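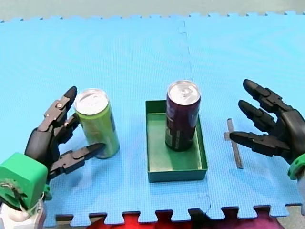 Lime can and green tray on the blue foam tiles

Home Help Board > Floors and Surfaces

Slim cans on foam floor tiles – tray, or something else?

Chalerm Tanasarn

I have put interlocking foam tiles down in the back room and we now use it for sitting on the floor, mostly card games and jigsaws. The tiles are blue with a fine grid texture on the top. I bought them from Claditz and I'm happy with them apart from one thing, and it's the drinks.

Everyone in this house drinks out of the tall slim cans. They are fine on a table. On the foam they feel less steady, particularly when they're nearly full and somebody leans a hand on the same tile. Twice in June we had one go over. The first was mostly empty. The second wasn't, and it ran along the seam between two tiles and got underneath before I could fetch a cloth. I lifted the tiles the next morning and there was a sticky patch on the floor below, right along the join.

Since then I have been using a shallow green tray, rectangular, with low sides all the way round.
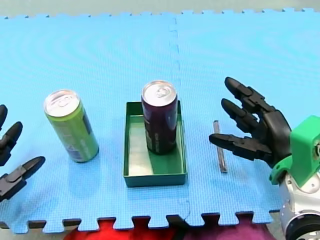 It does help. If a can goes over inside the tray the drink stays in the tray, or most of it does. My problem is that the walls are low and the cans are tall, so the tray does nothing to hold a can up, it only catches what comes out. People also don't use it. They put the can down next to it on the foam, which rather defeats the object.

So three things I'd like to know.

Is a deeper tray worth buying, or does that just make it awkward to get your hand in? I can get one 9 cm deep from the Evel shop near me, but it looks a lot for a drinks tray.

Will a tray left in one place leave a dent in the foam? I have been moving it after each evening in case it does.

And what gets old drink out of the grid texture? I have tried a damp cloth and it takes off the surface but there is still a slight tackiness when you walk over it in socks.

I would sooner not ban drinks from the room. Thanks in advance.

Gunawan82

I've had foam tiles down in two different rooms so I can answer most of this.

Cleaning first. A flat cloth slides over the top of the grid and leaves whatever is in the low parts. You want a soft brush, a nail brush or an old toothbrush, with warm water and a small squirt of washing-up liquid. Brush one way along the grid and then across it. Then wipe with a clean cloth and plain water, and do the plain water part twice. A lot of the tackiness people complain of is soap that was never rinsed out. Try a corner first if you're using anything stronger, and don't use solvent on foam.

For the join, take the two tiles apart and clean the edges and the teeth separately. Stand them on edge until they have dried right through before you put them back, 12 hours if you can spare the room. If you push them together damp the water sits there.

Dents: yes, if the tray is heavy or has small feet. A flat-bottomed tray with a few cans in it hardly leaves anything and what it does leave comes back by itself. Mine came back in a day. If your tray has feet, put a bit of stiff card or a thin board under it to spread the weight. Moving it after each evening is fine as well.

I wouldn't go to 9 cm. You would be reaching down into a box every time you wanted a sip. What I did was keep a shallow tray and put a square of rubbery shelf liner in the bottom, cut to fit. The cans grip on it and it can be rinsed under the tap. It won't stop somebody kicking one over but it does stop them sliding about when the tray is carried.

Also put the tray in the middle of a tile, away from the seam. If it does spill over the side you have got a bit of time before it reaches the join.

sockdrawer

just use cups with lids

Chalerm Tanasarn

Thank you both. The brush did it – I did the worst tile last night and this morning it feels the same as the rest. You were right about the rinsing as well, the first lot of rinse water came up foamy and I hadn't used soap on it for a week.

I've ordered the shelf liner. The tray is flat underneath as far as I can tell so I'll stop worrying about dents.

Lids I did consider but we'd be pouring every can out into something else and then washing that up. One more question about the cans themselves. When they are finished people lay them down on the mat, and there is nearly always a mouthful left in the bottom. Is there any sort of holder that sits flat on foam and takes the slim size? The ones I have seen are all for the ordinary fat cans and the slim ones rattle about in them.

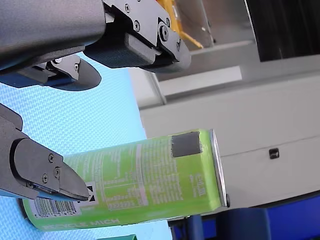 Marrowfield – I had the same trouble with holders. The standard ones are too wide and on a soft floor a loose fit is no better than none. Vinik do a low block with slim holes in it, four to a block, and it has a wide enough base to sit steady on foam. If you'd sooner not spend anything, a foam sleeve inside an ordinary holder takes up the gap well enough.

For the empties, put a washing-up bowl by the door and ask people to drop them in on the way out. They won't all do it. In our house it got most of them off the floor, and the bowl gets tipped down the sink at the end of the night before the cans go in the recycling.

Check the holes before you buy anything, by the way. Take a can with you to the shop.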